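Golob Bat Works Open House: Sawdust, Maple and a Very Long Drive
7 December 2019

I have wanted to see where baseball bats come from ever since I was a kid hitting rocks over the barn with a broken one. So when Golob announced they were opening the shop in Josusero for a Saturday-style open house (free doughnuts, free parking!), I filled the tank and went. It took me most of the morning to get there and I missed the turn twice.

The shop is a low brick building behind a tire place, and you smell it before you find the door. Maple and lacquer. I could have stood in the parking lot for an hour.

They took us through in small groups, starting with the billets, the round blanks that get turned into bats. Our guide handed a couple around and asked us which was heavier, and I got it wrong with great confidence. Everything gets weighed and sorted before it goes near a lathe, and the good stuff with the straightest grain is set aside for the pro orders. They turned out 3,932 bats last season, a number painted on a board by the office, and there's already a space underneath for the next one.

The lathe was the star. A blank goes in, there's a racket and a blizzard of chips, and then there's a bat in there with a knob at each end waiting to be trimmed. I watched five or six and would have watched fifty if the group behind us hadn't been breathing down our necks. After that comes sanding, which is still done by hand and eye, and then the cupping, where they scoop a bit out of the barrel end to shave off weight. I asked if cupping really helps an old guy in a Sunday league. The answer was a polite smile.

Out back they have a batting cage with a Stistell pitching machine, and for five bucks you could try the demo bats. I got 10 swings. I fouled off the first four, missed two completely, and then caught one on the barrel with a big-handled maple thing called the Tato and felt it in my teeth, in the good way. The kid after me was maybe twelve and hit everything. Fine.

A few gripes. The line for the cage was far too long, and they ran out of mini bats before lunch. The little museum room is worth a look, though – old catalogs, a rack of cracked game bats from the minors, and a sign saying the fence in Josusero's old ballpark was 400 feet to center until November storms took it down and they rebuilt it at 450. I'd love to know who ever hit one out after that.

I bought a Tato, of course. They were $50 off for visitors, which is how they get you. It rode home on the passenger seat with the belt on.

Gray and blue cloth, two views 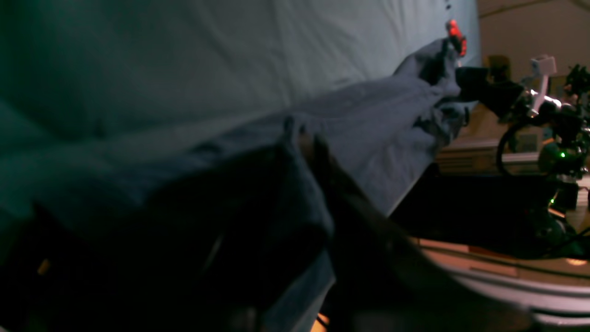
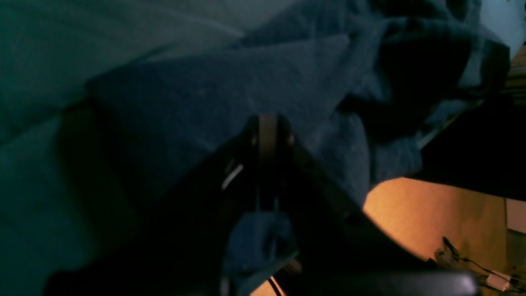

Photos: the author

If you're thinking of going next year, get there when the doors open and do the cage first, then the tour. Wear shoes you don't mind getting dusty, and bring cash, as the card reader was down both times I tried it. The diner across the road does a decent patty melt. I still haven't swung the new bat outdoors, and our first practice isn't until the ground thaws.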